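Tutarau holiday let listings: data card

What you get

A table of 1231 short holiday let listings, one per row, covering houses and flats in Tutarau and Clinley. Columns are listing id, area, bedrooms claimed, beds claimed, distance to water claimed, free text and the date the row was last touched. The word "claimed" is in three of those column names on purpose. Please don't strip it out when you load the file.

Where it came from

Owners filled in a form run by Dela Peña, a small lettings agency, and Tanvir Liyanage exported the lot on September 8, 2020. Leonora Macapagal removed names, phone numbers and door codes. She found 107 door codes in the free text, so I would assume a few are still in there. Write to us if you spot one.

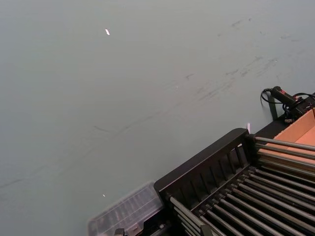 How far to trust it

Not very far. "Sea view" appears in listings that sit behind a hill. "Sleeps eight" often means two bedrooms and a sofa. Noel Pangilinan visited 13 of the Clinley properties with a tape measure and a map, and the walking time to the beach was understated at every one except a bungalow whose garden ends in the dunes. That is a small check and he picked places near his own house, so don't quote it as an error rate.

The beds column is worse than the bedrooms column. Some owners count a cot.

Prices

Left out. The form asked for a "typical" nightly rate, and owners gave winter rates, August rates and what looked like wishes. An earlier version called Jindau had them averaged into one figure. Don't use Jindau.

Uses

Fine for practising text clean-up or looking at how owners describe a kitchen. I have seen it used to predict how full a house will be in summer, and I can't see how, as there are no bookings in it.

Changes

Duplicates were merged by Lilibeth Tolentino. A second pass is planned for October. It was also planned last October.

Contact: Honeylyn Tolentino, Tutarau listings data | Back to top
2 comments | 13 shares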